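The planner ran all night on Sunday, and by morning it had a queue of 300 tasks and one it would not close.

She read the log with her coat still on. Task 1252 asked for the blocks to be grouped by color. The arm had stopped partway, holding nothing, and the planner had written the same line every 20 seconds: goal state ambiguous, requesting clarification. There were 2171 of these lines. She scrolled past most of them.

In Brelturow, where she had trained, a planner that got stuck would time out and go on to the next job. Haugen had taken the timeout out in December. He thought a system should be able to wait. She had argued against it in the meeting and lost, and then she had written the patch herself.

She opened the camera view.

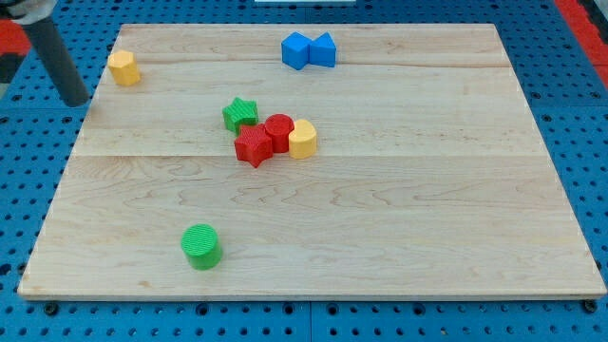

Drollholm Manipulation Group, Planning and Control

The two blues were together. The two reds were together. By the color rule, the greens and the yellows were still wrong, and any first-year student could have written the next move. Pick up the green cylinder. Put it beside the green star.

She checked perception first. All eight blocks had been found, and every label was right. The grasp on the green cylinder was feasible. So was the path. The planner had scored the move and put it at the top of the list, and then it had asked a question instead.

She found the question in a field they never used. Busside, the old language module, had filled it in. It said: the red star touches the green star. Does touching count?

She sat down. The instruction had said to put like with like and keep the rest apart. It did not say how far apart. She had typed it on Friday in a hurry, with the bus due.

She could kill the task from the console. She had the window open and the cursor in it. The fan on the controller went up and came down again, and the log added another line.

She typed: yes, it counts. Move the green star first.

The planner took four seconds. Then it sent back a plan with nine steps, and under it a second question.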